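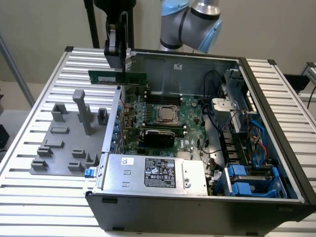 Astton Plan Tracker, One School Year In

I teach resource classes at a middle school, and my caseload this year is 34 students. Every one of them has an IEP with its own goals, its own accommodations and its own deadlines. For years I kept all of it in a fat binder and a spreadsheet I was scared to touch. In the fall our district bought Astton Plan Tracker, and I've been using it daily ever since. I love this thing!

Setup
You type in each student's goals once (or import them, if your district's forms are the right kind; ours mostly were) and Astton builds a data sheet for each goal. Mine took two long afternoons. I'd do it before students come back, when the building is quiet.

Daily use
Logging a reading probe takes a few seconds. Tap the student, tap the goal, type the score. By February I had 1,260 entries, which is far more data than I ever collected on paper, and the graphs draw themselves. I brought printed graphs to an annual review and the parents spent most of the meeting talking about them, asking really good questions about fluency and what they could try at home. I used to spend that time flipping through pages.

Deadlines
The calendar turns a meeting date yellow at 42 days out and red at two weeks. You can change both numbers. I left them alone.

Accommodations page
My favorite part. It prints one page per general ed teacher, with only the students in that teacher's room and only what applies there. The science teachers tape theirs inside a cabinet door.

What bugs me
Printing is slow, especially the full progress report. The goal bank is thin on written expression and almost empty on self-advocacy, so plan on writing your own. Also, there's no Spanish version of the parent report, and I'd really like one. I tried Modent a couple of years ago and it did have that, but entering scores took so many screens that I quit by Thanksgiving.

Price
A single teacher license is $91 a year if your district won't pay. I would pay it.

Reviewed March 2010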